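From: Mhairi Yule
To: grarncombe-makers list
Subject: Re: Re: drive swapping arm, how's it going?

Evening all,

Sorry for the slow answer, Gijs, I've been at the shop every spare night and keep getting home too tired to type. Your message first and then my ramblings:

> Gijs Smits wrote on Tuesday:
> Is the arm doing anything useful yet? Last I heard you were
> still fighting with the fingers. Khairul says you've moved on
> to putting drives into a real PC, which sounds brave. Can you
> post where you've got to? I'm thinking of copying the gripper
> for my own arm and I'd like to know what to avoid.
> Gijs

Right then! I'll do it in bits so you can skip to the bit you want.

1. The fingers

Much happier with these now. The serrated tip on the finger was Ljubica's idea and it's lovely, it bites on the casing of a hard drive where the smooth one used to let it slide about. Do use proper hex bolts at the joints (I started with cross-heads and chewed up 9 of them before I saw sense). The wrist camera looks right up past the finger at the drive and the rack, so I can check the tip is where I think it is before I let it close.

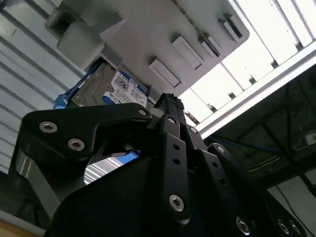
2. The fixture

Grey print, lots of raised blocks and tabs, and the drive stands on end in a slot at the back. My first go at the slot was too tight and the arm tried to take the whole plate for a walk, so I opened it up by half a millimetre. The blue plastic handle stays on the drive the whole time. If anyone wants the file it's in the Sturkmont folder on the shared disk, version 5, please ignore the others, they're all rubbish.

3. The PC

Khairul's right, it's an old Dell tower on its side with the panel off. Lying it flat on the slatted bench means the arm can come straight down from above, and that was a big help. The cables are the real pest. There's a red SATA lead and a blue one looping about near the drive bay wall, and in my path plan I've simply told the arm to keep well away from that corner until I've tied things back. Nataša reckons a couple of clips would do it and she's probably right, she usually is.
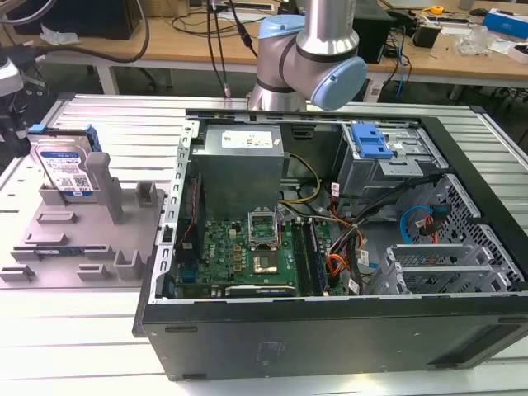 Gijs also asked me off list: can you run the whole thing off a cheap hobby controller?
Mine coped with the gripper, but the arm wants its own control box, so budget for both.

4. Still to do

Slow the last bit of the approach down, tidy the code (it's a disgrace), and find out why the log stops after 1,024 lines every single time. If that rings a bell with anybody, shout!

I'm in again on Tuesday from seven if you fancy a look, Gijs. Bring your finger plates and we can try them on my joints.

Cheers,
Mhairi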